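Evano Standards Bulletin
December issue
By Rehema Kariuki, Office of Practice and Guidance

This site uses cookies to remember your reading preferences. By continuing to read, you accept their use.

Revised rules for reporting simulated manipulation trials

Evano has adopted a revised set of rules for member laboratories that report results from simulated robot manipulation. The rules apply to all work submitted to the shared results register, including trials carried out on kitchen, bench and tabletop tasks. They replace the interim guidance, which had been extended twice and which many members found difficult to apply when a task involved more objects than the one being moved.

The revision follows a review of 3823 trial records supplied by member laboratories. Of these, 3783 contained enough information for a second laboratory to set up the same trial again. The other 40 did not. In most of the incomplete records the missing item was the starting arrangement of the objects, or the version of the simulator in which the trial had been run. The review group did not find fault with the conduct of the trials themselves. Its concern was that a result which cannot be set up again cannot be checked, and that the register had no means of marking such a result.

Under the new rules, every submitted trial must carry a task statement written before the trial is run. The statement names the object to be moved, the place where it is to be put, and the condition under which the trial counts as complete. "Put the object in the bowl" is no longer accepted as a full statement. A laboratory must say whether the object has to be released, whether it has to be at rest, and whether any part of it may remain above or across the rim. Where the task statement allows more than one outcome, each outcome is to be listed.

Members asked for particular guidance on the point at which a held object is over or partly inside a container. The rules are now plain on this. An object that is still between the fingers of the gripper is to be recorded as held, whatever its position. It may be recorded as placed only after the fingers have opened and the object has stayed within the container for the settling period given in the task statement. A single still taken from a trial may be used to illustrate a report, but it may not be offered as evidence that the task was completed.
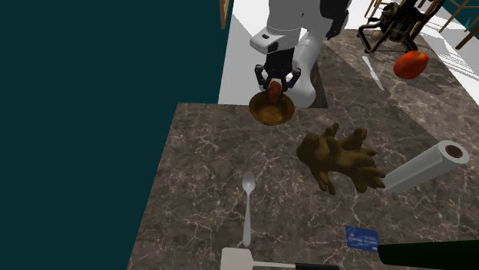
The second part of the rules deals with objects that are present on the work surface but are not part of the task. Laboratories have differed widely on this matter. Some have listed every item within reach of the arm, and others have listed only the target and the container. From now on, all movable objects on the work surface must be entered in the scene list, with their starting positions and the name of the model file used for each. Food items, hand tools, utensils, paper goods and packaging are all covered. Fixed furniture and background structures may be entered as a group.

Contact with an object outside the task must be recorded. The rules set out two levels. A touch that leaves the object where it was is a minor contact and is noted in the trial log. A touch that shifts, tips or rolls the object is a disturbance and must appear in the summary table as well. Rounded items and items lying on their sides deserve special attention when the scene list is prepared, as a light touch may set them moving in the simulator. A trial with a disturbance may still be counted as complete if the task statement allows it, but the disturbance may not be left out of the report.

Sharp items are treated separately. Several members had argued that a blade in a simulated setting presents no danger and should be handled as any other object. The review group did not accept this view. Methods that are developed in simulation are often carried over to physical equipment, and habits of reporting tend to go with them. Where a knife or other bladed tool is included, the laboratory must state the smallest distance reached between the blade and any moving part of the arm, together with the smallest distance between the blade and the held object. No pass mark is set for these figures at present. They are being gathered so that a sensible limit can be proposed at a later stage.

The third part concerns appearance. Surface pattern, lighting and shadow can affect the performance of any method that depends on camera input, and strongly patterned counters have been a frequent source of disagreement between laboratories. Members must therefore record the surface material setting, the light positions and the shadow setting for every trial. If any of these is varied at random, the range and the seed must be given. Results obtained under one fixed appearance are to be labeled as such and should not be described as general.

The Rukance laboratory, which took part in the trial period, ran 108 tasks under the draft rules and provided detailed comments on the forms. Its staff reported that the scene list took the most time at first and became much quicker once it was produced directly from the simulator file. They also asked that the form allow a free-text note where an object has an irregular shape and its position cannot be well described by a single center point. That request has been accepted. The Wustik laboratory raised a similar point with regard to long tools, and the form now includes a field for direction as well as position.

The Đồng group has prepared a checking script that compares a scene list with the simulator file and reports any item found in one but not the other. The script is offered to all members without charge. Its use is recommended and is not required. Laboratories that prefer their own checking method should describe it briefly in the submission.

Records already held in the register will not be removed. Those that meet the new rules will be marked as complete after a short review. Those that do not will be marked as partial, and the laboratory concerned will be invited to supply the missing details. A partial record may still be cited in other work, provided that its status is given alongside the result.

Members are reminded that the rules govern reporting only. They do not tell a laboratory which arm, gripper or simulator to use, and they do not rank methods against one another. A submission that reports a high number of failed trials is fully acceptable if the trials are properly described. The register has few such submissions at present, and the office would welcome more.

Each laboratory should name one person to receive questions about its records. Names already held by the office will be carried forward unless a change is requested. Questions on the wording of the rules may be sent to the Office of Practice and Guidance through the member pages, where the full text and the revised forms are also available. Comments received during the first reporting period will be considered together when that period closes.

Last updated: December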